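Tips for the practice table, from people who stand next to the arms all day

When the arms came to our hall in Lamville, most of us were afraid for our hands and for our jobs. I was afraid for both. I packed fruit boxes for Van Damme for many years, and now I prepare tables, put things in bins, take them out again and write down what went wrong. It is different work and my back is happier with it, but there were things I had to learn by myself. I have collected them for the new colleagues, and also for anybody whose workplace is getting the same sort of help soon.

The table

Wipe it before each round with a cloth that is only a little damp. Washing-up liquid is good enough, one drop in a small bucket. We used a polish in the beginning and the bins slid on it like on ice. If you have the same problem, clean the polish off with warm water and vinegar, and dry well.

Mark the place of the bin on the table with small pieces of paper tape at the corners. Change the tape when it starts to curl. Old tape leaves glue, and the glue takes dust. Cooking oil on a paper towel removes it, then soap removes the oil.

Bins

Clear plastic scratches very easily. Never use the green side of the sponge. Let the bins dry upside down on a rack and do not rub them with kitchen paper. Grethe Kragh keeps an old cotton pillowcase for this and I have taken over the habit from her.

Do not stack clear bins directly in each other. They stick, and two people pulling is how we broke one. A sheet of newspaper between them is enough.

Toy fruit and other small things

We train with toy fruit in place of real fruit. Real pears go soft after being dropped 40 times, and nobody wants to clean that. Wash the hollow ones with a cloth and not in the sink. Water goes in by the little hole under the stem and comes out again a week later, with a smell.

Leaves on the toys get loose. Glue them with a very small amount and wait until the next morning. When a leaf is missing, write it in the book, so the evening people do not search for it under the bench.

Put the large pieces in first if you want an easy round and last if you want a difficult one. Enda Mulcahy always made it too difficult for the first hour, and then everybody was in a bad mood before coffee.

Your body

Get a mat to stand on. Ours cost less than a pair of shoes. I asked for it three times, so my tip is to ask in writing the first time.

The lifting has gone down a lot. Before, I lifted 600 boxes in a shift when the season was busy. What is more now is looking. You look at one place for a long time and you forget to blink. Every half hour I look at the far wall until I have counted slowly to 40.

Tie your hair, leave the scarf in the locker, and roll the sleeves above the elbow. Say "hands in" loudly before you reach over the table and "hands out" when you are finished. It feels foolish for two days.

The book

We have a tablet with the Zollura program, but we also keep a paper book, and I recommend it strongly. On paper people write the true thing, for example "dropped the lemon again, same side as yesterday". In the program they only press the red button. Wilma Van Acker reads the book each morning with her tea and from it she has changed the order of the work twice.

Talking with the others

Nine of us moved from packing to the tables. Some colleagues did not want to come, and I understand them. If you are the one who explains the new work to them, show them one full round with all its mistakes. Do not show only the good one. Geum-ok Ham did this for the night shift, and afterwards two persons asked to try it.

Ask also early who gets the training hours paid. With us this was only settled in November, and it caused more bad feeling than the arms ever did.

At the end of the shift, leave one bin filled and in its place, so the next person can begin without searching. 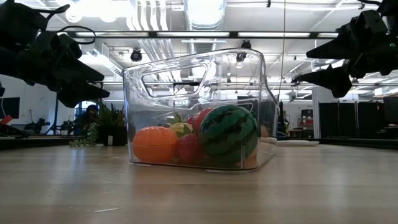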